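Ticket: Bagging bench, jaws closing on loose plastic
Site: Vedlow. Status: open, back with floor team

Handheld unit, plastic right up over the jaw tips again. Jaws shut. Patterned item under the bag, same bench. 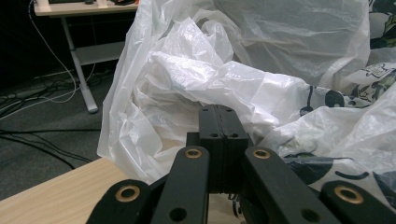

Muthu Chacko: can we stop logging these as grip faults please. Grip is fine. The issue is we've been told to do bags with it all shift and my wrists are gone by 2.

OK fair. Re-titled once already, leaving it for now. Notes as they come.

09:40 Checked bushings and screws on unit 9. Nothing loose. Wiped jaws, no change.

10:15 Tried wider opening before going in. Better on stiff bags, useless on the thin ones, they just fold round the tips. Trerklow say thin bags were never in the spec. Nice of them to mention it now.

11:30 Target on the board still says 300 a shift. That was set for hand packing. Asked Zúñiga who changed it, aparently no one did, it just carried over.

13:05 Two people on the bench asked if the hand packing jobs go once the arm is trained up. Don't have an answer, not mine to give. Passed to Zúñiga, wants it raised at the Saturday meeting. Both also said they'd rather have the unit than the old tape gun so its not all bad.

14:20 Swapped to 40 min on, then a change of task. Muthu says wrists much better. Count down a bit, don't care.

To do:
- target off the board til it's reset
- thicker bags from Nitwood, sample pack orderd
- lighter handle, ask Trerklow again
- rota change in writing, not just me saying it

Leave open pls. Do not auto close.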